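Buy the Small Parts First

Most equipment budgets I read at Gatesard start with the robot arm and end with whatever is left over. I think the order is wrong. Hand-held grippers, cables, power strips and floor tape go in the last line, and that line is always short.
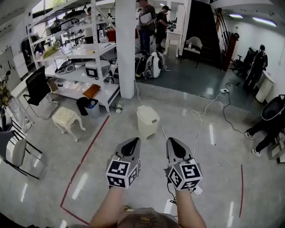

Wilmer Taipe asked for $2000 in March to cover spare grippers and cables. He got $265. The arm was approved in full – and it will wait on a connector.

Fund the spares for a year, then price the arm.

Attila Antal, April 29, 2022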